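Robots en cuisine : un guide de bonnes pratiques pour les essais simulés

Mercredi 24 juin 2020

Le groupe de travail Drarnbridge a mis en ligne la première version de son guide sur les essais de robots manipulateurs en cuisine simulée. Le texte, ouvert aux commentaires, fixe des règles communes pour préparer une scène, conduire un essai et publier un résultat. Il ne s'applique pas aux machines installées chez des particuliers.

Les rédacteurs sont partis d'un constat simple : deux équipes qui annoncent le même taux de réussite n'ont pas toujours mesuré la même chose. Pour l'une, saisir un récipient dans un four à micro-ondes suffit. Pour l'autre, il faut encore le sortir sans toucher la porte et le reposer sur le plan de travail. Le guide demande que le critère de réussite soit écrit avant le premier essai et publié avec le résultat. Les contacts entre le bras et le mobilier doivent être consignés, y compris lorsque la tâche est menée à son terme.

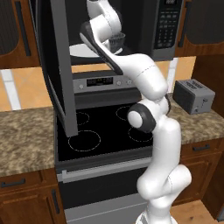 Pour Pentti Kettunen, la règle sur les contacts arrive tard mais reste trop souple : un choc contre une porte et un simple frôlement sont inscrits dans la même colonne, et le lecteur du rapport ne peut pas les distinguer. Il souhaite un seuil de force, déclaré à l'avance par chaque équipe.

Leena Pitkänen, qui a coordonné la rédaction, répond que ce seuil a été discuté en avril. Les moteurs physiques employés par les équipes donnent des valeurs de force difficiles à comparer, et le point a été renvoyé à la version 2 du texte.

Autre chapitre, les points de vue. Une caméra placée près de la pince peut avoir une bonne part de son champ occupée par un doigt du préhenseur, et ce qui se passe derrière échappe alors au système. Le guide recommande d'enregistrer toutes les vues disponibles, de conserver aussi celles qui sont en partie masquées et d'indiquer lesquelles ont servi à la commande du bras.
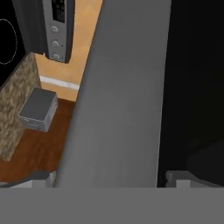 Ce qui change pour les équipes

Toute série publiée devra compter au moins 63 essais par tâche, avec des positions de départ tirées au hasard. Les échecs restent dans le décompte. La disposition des meubles et des appareils doit être fournie dans un fichier joint, de même que l'état initial des portes et la place de chaque récipient.

Le laboratoire Holluvent a appliqué ces règles à titre d'essai sur 2976 enregistrements. Joonas Vainio, chargé de la relecture, indique que le travail le plus long a été de reprendre les fiches où l'état initial des portes manquait - un champ que le guide rend désormais obligatoire.
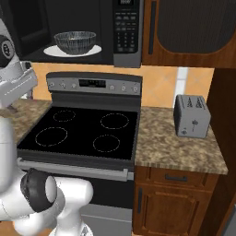 Bras robotisé devant la cuisinière et le four à micro-ondes, en cuisine simulée.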